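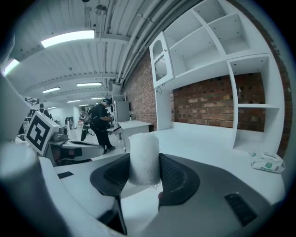
Getting candle wax out of a tablecloth

Print this page | E-mail to a friend

Posted July, by Ileana Dobre

Quick one, as I've had the same question three times since the Saturday supper and I'm typing this between loads. Red wax, white cotton cloth, panic. Don't panic. And don't put it in the machine yet, a hot wash just spreads it about.

What you need

Blunt knife or old bank card. Ice cubes in a bag. Iron. Brown paper or plain kitchen roll, nothing with a pattern printed on it. Washing-up liquid. White rags, cut small. Bit of surgical spirit if the wax was coloured.

Step 1. Let it go hard

Leave it alone. Really. Wiping warm wax pushes it down into the weave and then you're there all evening. If you're in a rush put the ice bag on top, or fold the cloth and stick it in the freezer for 30 minutes. Mind you don't fold wax onto clean bits.

Step 2. Crack and scrape

Bend the cloth so the wax snaps, then lift off the flakes with the card. Work from the outside in. Anything loose, shake it off outdoors, not over the carpet (ask Teodor). Lace or anything with pulled thread work, fingernails only.

Step 3. Iron it out

Paper underneath, paper on top. Iron on medium, no steam, water out of the tank. Press for a few seconds, lift, look. You'll get a greasy patch on the paper. Move to a clean bit of paper and go agian. Keep going till nothing comes through. A big spill on our long cloth, the one that's 200 cm, took most of a roll.

Synthetic cloth: low heat, and try a corner first. Polyester goes shiny and it won't come back.

Step 4. The colour

Plain white wax, skip this one. Red or dark green leaves a stain even when the wax is gone. Dab surgical spirit on from the back with a clean rag underneath to catch it. Dab, don't rub. Swap the rag as soon as it picks up colour. Windows open, iron OFF and well out of the way, the stuff catches fire. Let the cloth air completely before you go near it with heat again.

Step 5. Washing-up liquid, then wash

A few drops neat on the spot, work it in with your thumb, leave it while you have a tea. Then wash as hot as the label lets you. Coloured cloths go in on their own the first time.

Check it before drying. Hold it up to the window. If theres still a shadow do step 4 again, because the tumble dryer will set it for good.

Old stains

Somebody's gran's cloth, wax been in there since Christmas. Same steps, more patience. Soak overnight in cool water and oxygen bleach after the ironing, white cotton and linen only. Wool or silk, take it to a cleaner and tell them it's wax.

Wood underneath

If it went through to the table, ice, then plastic card along the grain, then a soft cloth and your usual polish. No iron on varnish.

Teodor Sima adds: a hairdryer does the job if the iron's packed away, but hold kitchen roll against the back while you do it and keep blotting. Slower. Fine for one or two drips.

Right, machine's beeping. Red wine next time.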